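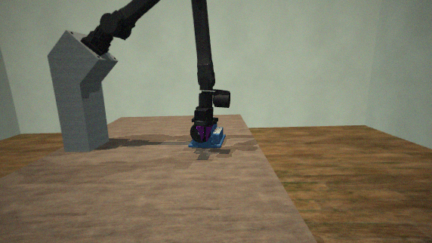 Tanoli Tabletop Oil, 8 oz

We've been rubbing this stuff into every wooden surface we can find since October, and we still get a kick out of watching the grain come up! Tanoli is a plain, clear oil finish for tables, desks, benches and shelves. It goes on with a rag, it smells faintly of oranges, and it leaves a soft low sheen you'll want to keep running your hand over.

How to use it

Sand with 200 grit and wipe off the dust. Pour a little oil on a lint-free cloth (less than you think, really) and work along the grain. Leave it for 25 minutes, then buff off whatever is still sitting on top. Two coats do it for most woods. Old, thirsty pine may want a third, and end grain just keeps drinking.

Let it rest overnight between coats and give it 5 days before you set down anything heavy.

Good to know

Works over Futo stain once the stain is fully dry. Won't soak in over varnish or polyurethane, so strip those first. Lay used rags flat outdoors to dry, never in a heap, as oily rags can catch fire on their own.

Also in the Misier range: Besard paste wax, lovely as a top layer on desks.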